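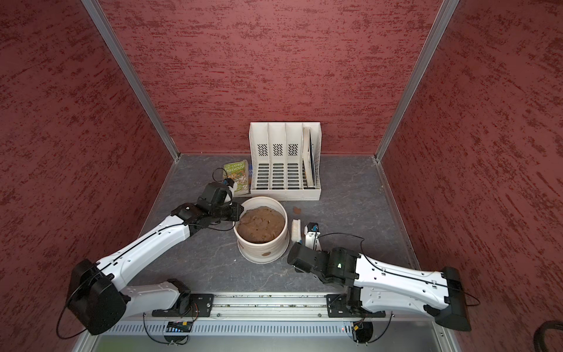 Skekance asked whether the bucket has to be emptied before the shelf check or can wait until the end. It can wait, as long as it stays upright and nobody has to reach over it to get to the books.

Print this page | E-mail this page

CLEANUP AND BOOK STORAGE CHECK
Clendach activity rooms, November round
Sheet 161 (replaces sheet 159)

1. Floor around the bucket
Result: Needs attention
Comment: Small brown splat on the gray floor, same stuff as in the bucket. Scrape up first, then wipe. Do not push it toward the metal edging.

2. Bucket
Result: Needs attention
Comment: White bucket, nearly full of lumpy light-brown mix. Too full to carry safely. Scoop half into a second bucket before lifting. Smudge on the outside near the base, wipe off. Nothing from this bucket goes down the sink.

3. Scrub brush
Result: Move
Comment: Lying on its side next to the bucket. Wooden handle, white bristles. Hang it on the hook after rinsing.

4. File holder
Result: OK, underused
Comment: Four compartments, one book in the one at the far right, leaning a little. The other three are empty. Holder stays against the back wall.

5. Books on floor
Result: Needs attention
Comment: "65-Storey Treehouse" and a blue-spined book are out of the holder. Put both away before anyone starts on the bucket. Check covers for splashes and wipe with a dry cloth only.

6. Wall panels
Result: Not checked this round
Comment: Carry over. The streaks are part of the pattern, please stop reporting them as stains.

Recheck at 4 p.m. Send the signed copy to the Nic Aodha office, room 601.

Contact | Copyright Clendach | Back to top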